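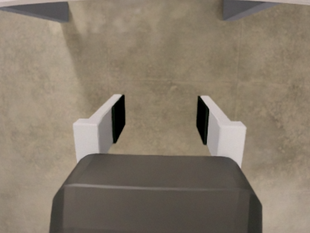
Sealing a garage floor that was never finished properly - worth it, or am I about to make it worse?

Posted by burnmont_basement in Home and Garage

We bought a house in Burnmont in January and it came with a detached garage, a dead lawnmower, and a bare concrete slab that has apparently been absorbing motor oil since the invention of motor oil. The slab is sound as far as I can tell. There are a couple of hairline cracks and one corner where somebody patched it with what looks like pancake batter.

My problem is dust. Every time I sweep, I get a full dustpan. I sweep again the next morning and get another one. At this rate I'll be down to dirt by spring and can stop worrying about it.

A local outfit quoted me $3299 for grinding plus an epoxy coat with the little colored flakes. My brother-in-law says to buy a $99 kit called Verkix at the hardware store and do it over a weekend. My brother-in-law also said the lawnmower just needed a new spark plug, so I weigh his advice accordingly.

I park one car in there and would like to use the other half for woodworking. I don't need it to look like a showroom. I would like to be able to drop a screw and find it again, which is one thing I've heard against the flakes. What would you do?

Emerson Furtado
Member, 300 posts

You're mixing up two jobs. Dusting concrete and ugly concrete are separate complaints, and the contractor has given you a price for the second one.

Dusting means the top layer of the slab is weak. Usually somebody added too much water to the mix, or troweled it while there was still water sitting on the surface, and then went to lunch. The usual cure is a densifier, a thin liquid silicate that soaks in and hardens the top. It goes on with a garden sprayer. It doesn't peel because there's no film to peel, and it doesn't hide anything either, so your pancake batter corner will go on being a pancake batter corner.

Before you do anything, tape a square of clear plastic to the floor, all four sides sealed tight, and leave it overnight. Longer is better. If there's moisture under it when you pull it up, forget epoxy until you know where the water is coming from. Epoxy over a damp slab comes up in sheets, generally under the car tires and generally right after the warranty runs out.

Then the oil. Densifier won't go through it and neither will anything else. Degreaser, stiff brush, rinse, let it dry, then flick some water on the spot. If it beads up, you get to do it again. I did mine four times and used language.

After that:

Sweep, vacuum, then wash the whole floor and let it dry out completely.
Spray the densifier and keep it wet for as long as the label says. Push the puddles around with a soft broom.
Rinse off whatever is left. If you let it dry in puddles you get a white crust that takes more scrubbing than the oil did.
Wait a few days before you put the car back.

My two-car garage took one afternoon, not counting the degreasing, which I don't like to count. The dust is down to what blows in under the door. That was three winters ago.

I wouldn't touch the hairline cracks unless they grow. Draw a pencil line across the end of each one and look again in the fall.

garagegoblin
Member, 19 posts

Just paint it. I used Fevier gray porch paint, two coats with a roller on a stick. Looks great. It came off where the tires sit but you can't see that when the car is parked on it, so I park on it.

RathnayakeFlooring
Trade member

Full disclosure, I put down epoxy for a living, so you know which way I lean. Emerson is right about the plastic test and right about the oil. If the surface is really soft, though, densifier may not reach deep enough, and grinding off the weak layer is the fix whatever you put on top. Drag a nail across it with some pressure. A faint scratch is fine. If you can plow a groove, get it ground.

You can ask for the grind alone without the coating. Some shops will do it and some will sigh at you. You can also have epoxy in a solid light color with no flakes, and your screws will show up nicely. Ask for a bit of grit in the top coat on the parking side, or the first snowmelt off the car will put you on your back.

On the $99 kit: the product matters less than the prep. Most of those kits tell you to etch with the acid packet in the box, and on an oily floor the acid just sits there on top of the oil. If you go that way, buy two boxes. One covers a good deal less floor than the man on the label seems to think.

burnmont_basement

Plastic is down, taped on all four sides. The nail left a scratch but no groove, so I'm starting on the oil tonight. My brother-in-law has offered to help and I've asked him to look at the lawnmower.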